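From: Dionysis Bakalis
To: wurus-sim-users
Date: 2024-08-19
Subject: Re: [wurus-sim-users] Pole segmentation drops out in wrist view after renderer switch

Hi all,

Replying on-list so it ends up in the archive. The original message from the Studberg group was:

> We moved our pick tasks from the old rasterizer to the Justero renderer
> last week and kept everything else the same: same scene files, same
> gripper, same planner config. The depth-based tasks are fine. The color
> mask for the pole is not. In the wrist view it comes back in two or
> more pieces, and the centroid jumps between them from one step to the
> next. The planner then asks for a grasp pose that is off to one side
> and the collision check rejects it.
>
> Out of 71 runs we lost 17 this way. Before the switch we lost 2.
>
> Is this a known problem with the renderer, or are we supposed to
> retune the thresholds? We tried widening the value range and it
> started picking up the table.

It is known, and I would not retune the thresholds. The old rasterizer had shadows turned off by default, so every surface came out close to its texture color. Justero has them on. A mask that was tuned on flat lighting is going to break as soon as a shadow lands on the target.

Widening the range picks up the table for the reason you would expect. The lit wood and the lit pole are near each other in hue, and once you open up the value channel there isn't much left to separate them.

What I did on my side, in order:

1. Switched the mask from RGB to hue and saturation only, with a low weight on value. This helped some but did not fix it alone.

2. Added a merge step after connected components. Two blobs are joined if their outer edges fall on the same pair of straight lines within 4 pixels. For a pole this is a safe test. It would be a bad idea for anything with a more complicated outline.

3. Stopped using the centroid. The grasp pose now comes from the axis between the two fitted edges, and the height along the axis comes from the finger position. If half the mask goes missing, the axis hardly moves.

4. Set the planner to hold the last good axis for a few steps if the fit fails, and to replan after that instead of sending the bad pose.

The merge step adds roughly a tenth to the perception time on my machine. I have not tried to make it faster.

Someone will ask about turning shadows off in the renderer. You can, and for checking the planner by itself that is fine. I leave them on for anything that feeds the perception code, as the Voß setup has two lamps over the bench and we get hard shadows there too.

One open item. The fit still fails now and then when one finger covers a long stretch of one edge. I think the answer is to mask out the gripper first using the joint state and the mesh, but the mesh we ship with Wurus is a little larger than the rendered one and it eats into the pole. If anybody has a corrected mesh, please send it to the list.

The patch is on the edge-fit branch. It changes the mask node and the planner config and nothing else. Please try it with your own scene before you report numbers, and include the renderer settings when you do.

Edge fitting is the part I would like reviewed most. It assumes the two sides are straight but lets them converge, so don't force them parallel in your own version. The wrist view I used for debugging is attached, and the pole there is wider at the top than at the bottom. The curved shadow boundaries across it are what split the old mask, with bright peach on one side and muted tan on the other. Both long sides are still nearly straight through all of that, and they are what the fit relies on.

Dionysis 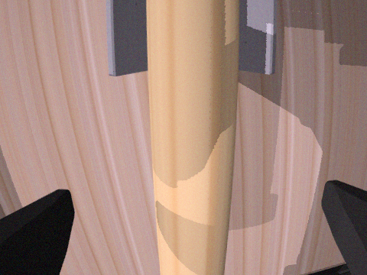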